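Gornent Cups: a two-arm dataset for handing over and packing paper cups

Version of October 12, 2020

Summary

Gornent Cups is a set of demonstrations made with two table-top robot arms. We collected it to study one question: how well can a policy learned from demonstrations pass a light, soft object from one gripper to the other? A paper cup is cheap and easy to replace, but it bends when the fingers close too much and it slips when they close too little.

The set has 182 episodes, recorded in August at our Ikodstead laboratory. Of these, 22 are kept apart for testing and should not be used for training.

Setup

Both arms stand at the front corners of the table and work inside an enclosure with plain walls. The cloth has a printed pattern of branches and small flowers. We chose it on purpose, as our earlier set (Meltari) used a plain surface and the policies trained on it became weak when the background changed.

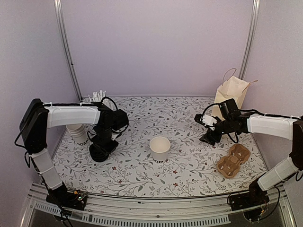

Objects start in different positions from one episode to the next. The operator may use either arm first, and we did not correct this choice afterwards. If your method needs a fixed order of arms, please filter by the field "first_arm".

Each episode contains the joint positions of both arms, the gripper openings, the fixed view and the wrist views. All streams are resampled to the same clock. Small gaps in the wrist views were left as they are - the field "gap" tells you where.

The handover

We mark the start of a handover at the first moment when both grippers touch the cup, and the end when the giving gripper is fully open. The time between is the shared hold.

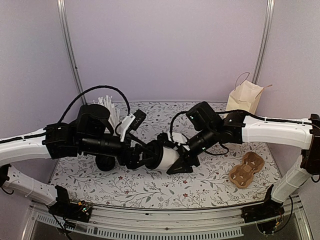

During the shared hold the two arms can push against each other without visible movement. For this reason we also store the motor currents. They are noisy, and we advise to smooth them before use.

Baseline

We trained the Merrick baseline with 3 random seeds and report the mean. On the test episodes it completes 48 per cent of handovers. Most failures come in the last phase, when the giving gripper opens too early.

Known limits

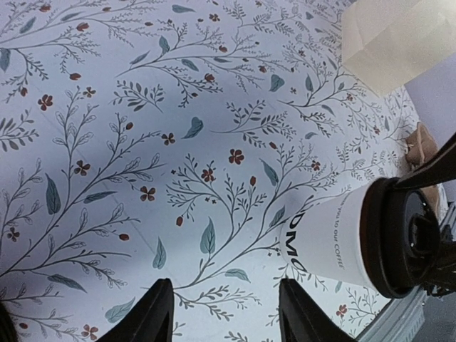
Wrist views are the hardest part of this set. The fingers cover part of the image, and the printed cloth fills much of what remains, so a detector trained on plain backgrounds will find false edges between the leaves. A cup on its side, with its black lid on and the lettering turned sideways, also looks very different from an upright one, and our baseline often confuses the lid end with the base. We have no labels for cup orientation yet.

The lighting is soft and changes little, therefore results may not transfer to a room with strong sun. All cups are empty. Please do not use the set to make claims about filled cups.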